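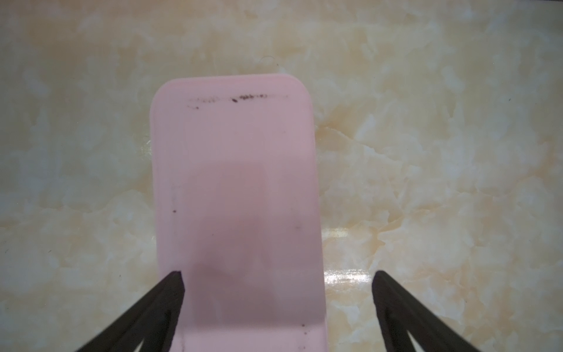 Wilano Flat Box and Tray Set

Three flat lidded boxes and three open trays for desks, craft tables, drawers and shelves. Sold by Lekidari as a full set or as separate pieces.

Item group: Desk and shelf storage
Line: Wilano
Colors, boxes: pink, light blue, white
Colors, trays: teal-blue, yellow, white

Overview

The Wilano set is made for small things that end up spread over a table: cards, receipts, stickers, pens, sewing notions, game pieces. The boxes are for what you put away and the trays are for what you still need. A box goes into a tray lengthwise, so you can carry it to another room along with whatever else is in the tray.

The boxes are low and rectangular, with rounded corners and a matte finish. They have lids and can be stacked. The trays are plastic, open at the top, and rounded at the corners like the boxes. They have no handles. They stand in a row at the back of a table and leave the front free for work.

We first listed the boxes on their own. Customers kept asking for something to stand them in, and the trays were added the following spring. Since then we have sold 3,305 full sets, and the full set is now the version we keep the most stock of.

Sizes and weight

Tray, inside length at the base: 260 mm
Pink and white box, outside length: 231 mm
Light blue box: slightly shorter than the other two
Contents per box: up to 231 index cards of standard weight, laid flat in short piles

Please measure your drawer before ordering. The inside depth of a drawer is often less than the front suggests, and the tray rim needs some room on all sides. If you only plan to use the boxes, go by the box length.

What is in the full set

1 pink box with lid
1 light blue box with lid
1 white box with lid
1 teal-blue tray
1 yellow tray
1 white tray
1 sheet of blank labels

The set comes in one carton with paper between the pieces. The trays are packed inside one another. If they stick together when you take them out, hold the lower one by the rim and twist slightly.

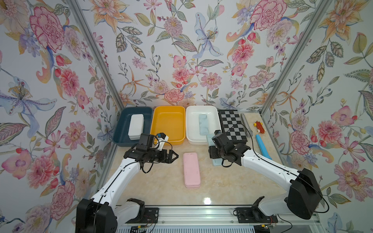 Teal-blue, yellow and white trays at the back of the table, with a light blue box in the white tray and the pink box out in front.

Using the set

There is no fixed way to match boxes and trays. Some people put each box in the tray closest to it in color, which works for white and leaves the others to taste. In our own packing room we go by what happens next: teal-blue for things waiting, yellow for things being worked on, white for things that are finished. The yellow tray is usually the empty one by four in the afternoon.

For shared tables we suggest giving each person a box and keeping the trays common. Stavros Kourkoulas, who buys storage for the Gramora craft rooms, ordered a second group of boxes without trays for this purpose. He asked for extra pink ones, and this is why we now sell every color separately.

Stacking

Boxes stack on a level surface with the lids closed. Put the fullest box at the bottom. We don't recommend stacking inside a tray if you plan to carry it, as the upper boxes can slide.

Stack boxes of one color if you want the edges to line up. The light blue box can go on top of the pink or the white, but a longer box on top of it will stick out a little at one end.

Care

Wipe with a soft damp cloth and a drop of dish soap, then dry. Crumbs and dust collect along the edge of the lid — a soft brush gets them out. Pale colors show marks sooner than dark ones, and the pink and white boxes need wiping more often than the teal-blue tray does. Don't use scouring pads. Fine scratches on a matte surface can't be polished out.

Keep the set away from radiators and out of the dishwasher. Stick labels on the short side of the box and remove them slowly. If glue stays behind, rub it with a little cooking oil and wash with soap afterward.
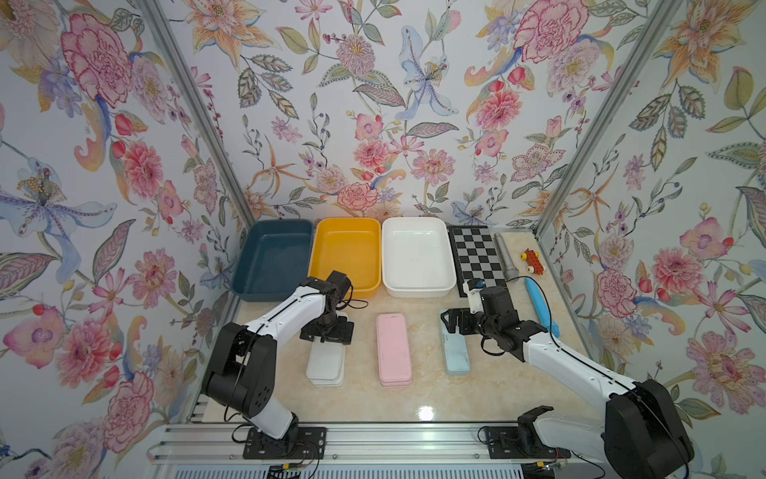 Can I buy more boxes later and still have them fit the trays?
Boxes sold one at a time are the same sizes as the ones in the full set, and any of the three colors will fit any of the trays. Shades may vary a little between production runs, so order together if an exact match matters to you.

Ordering

Full set: ships from the Căpraru warehouse
Single boxes: choose color on the order form
Single trays: choose color on the order form
Replacement lids: pink and white in stock, light blue expected in August

Orders placed before noon leave the warehouse the same working day. Single trays go out in a padded bag, full sets in the carton. For orders of ten sets or more, write to us before paying and we will work out the freight — it is normally less than the order form shows.

Returns

Unused pieces can be sent back in the original paper and carton. You may return part of a set, in which case we refund the single-piece price of the part you send. Labels that have been opened are yours to keep. If a piece arrives cracked, send us a photo of the piece and of the outside of the carton and we will ship another one. There is no need to return the cracked piece.

Related items

Wilano label sheets, blank
Wilano drawer liner, cut to length
Lekidari narrow tray for pens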